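Fitting the finger pads and checking the linkage

By now both housings should be on the center plate and the inner links should move freely. If they bind, back each pin off a quarter turn and try again before you go on.

1. Spread the links as wide as they'll go. Slide one pad onto each upper arm with the blue textured side facing in.

2. Put in the joint screws, two a side. Snug is enough. I overtightened mine on the first build and stripped a printed arm — the replacement took 4 hours on the Prostdale printer at the shop.

3. Close the pads slowly by hand. They should meet flat along their whole length. A gap at the tips means one arm is on backwards.

4. Cycle it 40 times, then check the screws again. Use threadlocker on any that have moved.

5. Hold the gripper out in front of you and open it fully. Look down the center plate from behind. Both pads should sit at the same angle, with the two silver pins level.

Maria, my first one, has done around 2,000 cycles on the same pins. Wiring is on the next page.
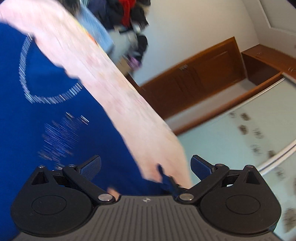 Sayaka Ichikawa
Build notes editor, Ackroyd Shared Workshop

Pads spread wide, both silver pins in.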